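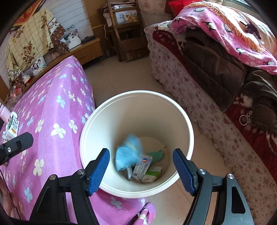 Bralura Aver wool duvet, double

£219 including delivery to most of the mainland. In stock.

All-year weight. Wool filling, cotton cover, nothing else in it. Made for us in small runs, so when a batch has gone there's a gap until the next one. The last gap ran into January, sorry to everyone who waited.

What it is

A flat, fairly heavy duvet that doesn't puff up. If you're used to feather or hollow fibre it will look thin when it comes out of the bag. People ring us about this. It's meant to be like that. Wool doesn't need loft to keep you warm, and it sits down round your shoulders instead of standing off like a tent.

Two people who sleep at different temperatures tend to get on with it. One hot, one cold, same duvet. Can't promise it but that's the thing we hear most.

Filling: wool, carded in layers and stitched through in squares so it can't slide down to the foot end.
Cover: plain cotton, close weave, piped edge.
Colour: natural cream. No other colour.
Size: double. Fits any ordinary UK double cover.
Ties: loops at all the corners, for covers that have ribbons inside.
Bag: cotton, drawstring. Keep it, you'll want it for storage.

Which weight?

We do the Aver in one weight only. The old Trarnoten had a summer version and a winter version that buttoned together, and most people never unbuttoned them. So the Aver is in between. Fine for a bedroom with the heating off at night and a window open a crack. If yours is a really cold house, stone walls, north side, add a blanket on top in the worst weeks. If you sleep hot in July, use a sheet and put the duvet away, same as with any other.

Still got a Trarnoten? We can still re-cover those, see the repairs page. Not the buttons though, we've run out of the right size and the maker has stopped doing them.
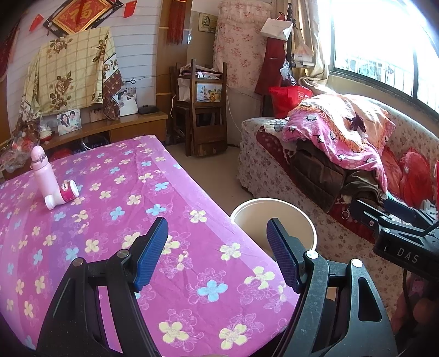
Cream is all we do because the cotton is left undyed, and an undyed cover lets the wool breathe as well as anything we've tried. It also shows tea, so put a proper cover over it. Plain white looks smart but pattern hides more and cheers the bed up no end – something like that pink-purple tablecloth, with its four-petalled flowers in pale yellow, light blue and white, would be just the job as a duvet cover and nobody would spot a biscuit crumb. We don't sell covers ourselves. Any cotton one will do, try to avoid polyester as it traps the heat and you lose half the point of having wool.

First few nights

Open the bag, shake it out, lay it over the bed or a clothes airer for a day. There's a slight sheepy smell to start with. It goes. If it hasn't gone after a fortnight with the window open, get in touch and we'll swap it.

Might feel a bit stiff at the stitching. That softens too.

Don't be tempted to wash it before first use, it's clean.

Looking after it

Air it often. Over the banister, over the line on a dry day, out of a window if you've got that sort of window. An hour does more good than you'd think.

Spills: blot with a dry cloth, then dab with cool water and a drop of wool wash. Work from the outside in. Dry it flat or over an airer, away from the radiator.

Washing: you can, but not often. Wool programme only, cool, with a liquid made for wool. No biological powder, it eats the fibres. No softener. Needs a big drum, so if yours is small take it to a launderette with a large machine and stand over it so no one moves it to a hot dryer. Never tumble dry. We've had them come back the size of a cot blanket and there's nothing we can do at that point.

Drying takes ages. Pick a good spell of weather, turn it every few hours, and dont put it back on the bed until the middle is dry as well as the edges.

Storing: clean, dry, in the cotton bag. Not the loft. Not a vacuum bag either, wool hates being squashed flat for months. Cedar balls or lavender if you get moths, and change them when the smell goes.

Small rooms

Lots of our orders go to students and people in one room where the bed is also the sofa. The Aver copes with that well enough. Fold it in three lengthways and roll it, and it'll sit at the end of the bed as a bolster. Bit firm for leaning on but better than nothing. Don't leave it rolled up straight after you get out of it though. Let it air first, ten minutes even, or the damp from the night just gets rolled in with it.

And if the bed's against an outside wall, pull it out a hand's width in winter. Nothing to do with the duvet but it'll save you a mouldy edge.

What customers say

"Took a week to get used to the weight and now I can't sleep in hotels. My husband has stopped kicking it off." – Fouzia Mughal

"Good duvet. Slow delivery, the courier left it next door and didn't leave a card. Warmer than I expected for how thin it is. Would like a longer one as my feet stick out." – Eero Ahonen

(On the length – we hear you. An extra long version is being looked at. No date yet, please don't ring about it, we'll put it on this page when we know.)

Delivery

Orders in before noon go out the next working day. Courier, signed for. Highlands and islands take longer and there may be a bit extra to pay, the checkout works it out from your postcode. Northern Ireland no extra. We don't ship overseas at the moment.

If you'd like it left with a neighbour or in a porch put that in the notes box. Not a wheelie bin please. It has gone wrong before.

Can also be collected from the Moynihan shop, ring first so it's at the front for you. Stairs up to the showroom, no lift, but we can bring one down to the door.

Returns

You get 80 nights to try it. Use a cover on it from the first night, keep the bag, and if it's not for you send it back and we refund the price of the duvet. Return postage is yours unless there's a fault. Returned ones aren't resold as new, they get taken apart and the wool goes into cushion pads.

Guarantee is 11 years on the stitching and the cover seams. Doesn't cover hot washes, dogs, or moths. Keep the order email as proof, we can usually find you on the system without it but it takes a while.

Questions we get

Is it itchy? No, the wool is inside the cotton, you never touch it.

Can I use it with an electric blanket? Yes, underblanket, on low. Switch it off when you get in.

Suitable for babies? No. Adults and older children only.

Is it vegan? It's wool, so no.

Do you do a single? Singles and kings are on thier own pages, same filling, same care. The king is out of stock till the next batch.

Can I see one first? Yes, there are 2 on the beds upstairs at Moynihan. Lie down on them, shoes off please.

Prices checked November 5, 2024. Any trouble with the order form, use the phone number at the top of the page and we'll take it down by hand.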